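Learning to grasp before the arm is switched on: an interview with Senad Begović

Research news
Interview by Venla Hakala

When Senad Begović joined the manipulation group at the Tircombe Institute, the laboratory had one robot arm and a booking sheet that was full until the end of term. Researchers who wished to test a new grasping method waited for a slot, ran a few dozen attempts, and then returned to the back of the queue. "It was a fair system, and it was very slow," he says. "One could spend a month learning that an idea was poor."

The method his group has now described in a technical report grew out of that shortage. Known internally as Beso, it trains a grasping policy wholly in simulation and then uses a short series of physical attempts to decide which parts of the simulation deserve correction. The report, written with Marin Tomić and Teresa Correia, was released in March.

Training in simulation is well established, and Dr Begović is careful to say so. The usual practice is to vary the simulated world widely, changing lighting, friction and the weight of objects from one run to the next, in the expectation that a policy which copes with all of them will also cope with the laboratory. He considers this sound but wasteful. "If you vary everything, the policy becomes cautious about everything. It closes the fingers slowly and approaches from too far away. We wanted it to be cautious only about the things we had good reason to doubt."

Beso therefore begins with a narrow simulation. The policy is trained, transferred to the arm and given 16 grasps on ordinary objects. Each grasp is replayed in simulation from the same starting position, and the two records of joint position and contact force are compared. Where they part company, the simulation is widened at that point and left alone elsewhere. The policy is then trained again.

Much of the early work went into the workcell model itself. Dr Tomić, who built it, had previously worked on driving simulators and held firm views on how much detail was needed. His first version contained the arm, a flat surface and very little else. It trained quickly and transferred badly.

"We were losing grasps near the container," Dr Tomić recalls. "The wrist would pass too close to the rim, because in the model the rim had no thickness. Once we gave it thickness, the policy learned to lift a little sooner. That was a whole week's argument settled by a few millimetres of plastic."

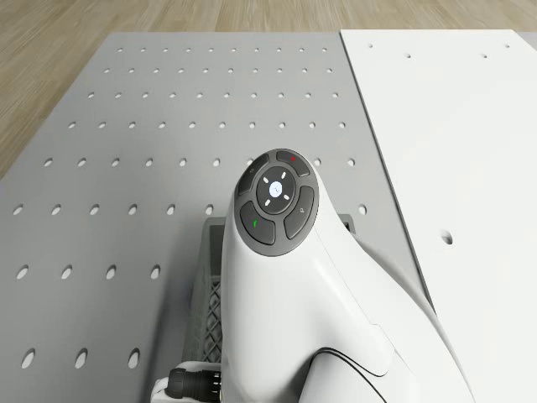 The rendered views serve a second purpose in the project. The policy takes its decisions partly from camera input, and the group had to establish how far surface appearance mattered. Dr Correia led that portion of the study. She trained separate policies on plain grey surfaces and on fully textured ones, and tested both under the laboratory's ordinary lights.

Her finding was more modest than she had expected. Textured surfaces helped when objects lay close to a visible edge, and made little difference in the open. "I had hoped for a clear answer that I could put in the title," she says. "What I have is a table with a good many small numbers in it. I think it is a useful table."

The principal result concerns reliability. Over 745 physical grasps, carried out after the final round of correction, the corrected policy dropped fewer objects than the policy trained with wide variation, and it completed its movements in less time. Improvement levelled off after nine rounds. The group ran 11 in all, and the report includes the last two although they added nothing of note. Dr Begović was firm on that point. "A reader who wishes to use the method must know when to stop. If we had left those rounds out, they would have had to find it for themselves."

He is equally direct about what the method does not yet do. Soft objects remain difficult. The simulation treats a cloth bag as a collection of small stiff pieces, and the comparison step then finds disagreement almost everywhere, which leads it to widen almost everything. In such cases Beso falls back to the older practice and offers no advantage over it. Clear objects present a separate problem, and the group has excluded them for the present.

There is also the matter of the gripper. All of the physical trials used a single two-fingered design supplied by Vasić, and the contact model was fitted to its finger pads. Rutilio Cárdenas, who reviewed the work for the institute before its release, asked for this to be stated on the first page of the report, where it now appears. "The authors had placed it in an appendix," Professor Cárdenas says. "It is the first question that another laboratory will ask."

An answer may come before long. Clekeo, an engineering firm which shares a building with the institute, has agreed to repeat the trials on its own equipment with a gripper of a different make. The group will hand over the simulation files and the comparison software but will take no part in the runs. Dr Begović regards this separation as important and has asked to see no results until the series is complete.

The laboratory's booking sheet, meanwhile, has been shortened. Most users now reserve the arm for a single morning, and the Wednesday slots are held for comparison runs.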